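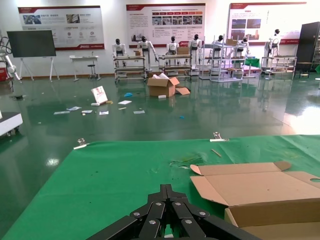

A gripper over the cloth-covered work table at Horar's training hall, with humanoid robots along the far wall.

Horar will open its training hall to outside customers in April. Operators there guide robot arms through packing and sorting jobs by remote control, and each run is recorded as a lesson for the machine. The hall has logged 2,000 runs to date, 470 of them for parts supplier Perken. Customers can book blocks of 10 hours -- operators included -- or send their own staff. Bookings go through the Horar sales office.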